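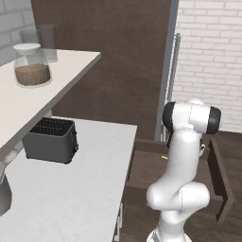 Kitchen view, white countertops on the left.

Ticket 41 – Newsletter images won't load for some subscribers
Opened by: Erzsébet Bíró
Handled by: Ekow Mensah, Fikuvano support

Hello Erzsébet, and thank you so much for sending the whole mailing over, it saved us a lot of back and forth! I sent it to my own test inboxes on 13th October and got just what your readers described: all the text arrives, and then a gray box sits where each picture ought to be.

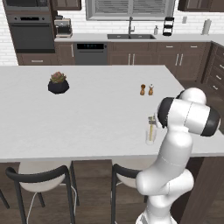

Your image links still point to the old Firari address, which stopped answering when the account moved in July. People who opened earlier mailings have saved copies, so it all looks fine to them (and to you, I'm afraid). I swapped the link on one picture, the one with the clear glass standing on the white countertop, and it came up right away in both inboxes. The others need the same change – open Media, choose Update links, and let it run to the end, even if it seems stuck for a minute or two.

One more small thing while I was in there. Your send limit is set to 1000 and your list is getting close to that, so I've raised it to 2000 for you at no charge. Please write back once you've sent yourself a test, and I'll keep the ticket open until then.

Status: waiting on customer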